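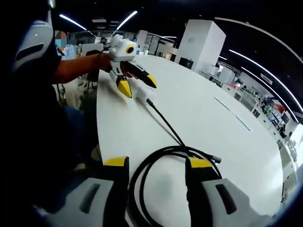 Week 4: Who Teaches the Machine? Cable Work at Merkia

Before you settle into the reading, spend a little while with the work itself, because it's easy to talk about automation for a whole afternoon without once picturing anybody's hands. At the table the job is a coiled black cable with a small white connector at one end, and the person doing it holds a gripper with two yellow-tipped fingers and a round lens on top. Sitting down, arm out over a white table, reaching for something small. Keep that posture in mind when we get to the section on fatigue!

Our case this week is Merkia, a firm in Likodton that packs and checks cable sets. It had 130 people on the floor when the Wanyama project began, and 21 of them moved over to demonstration work, where a task is done again and again with a hand-held gripper so that a robot arm can learn from the recordings. The pay stayed the same. The day did not (I think you'll find this the most interesting part of the chapter). A bench worker used to be judged on finished sets; a demonstrator is asked for 300 usable recordings a week, and a clumsy one may be thrown out by someone they never meet.

Questions to bring to class:

Whose skill is in the recording once it's made, and should it be paid for twice?

What would you miss about the old bench, if you had worked at it for years?

Reading: the Prastbridge interviews, first 30 pages. Take your time with them.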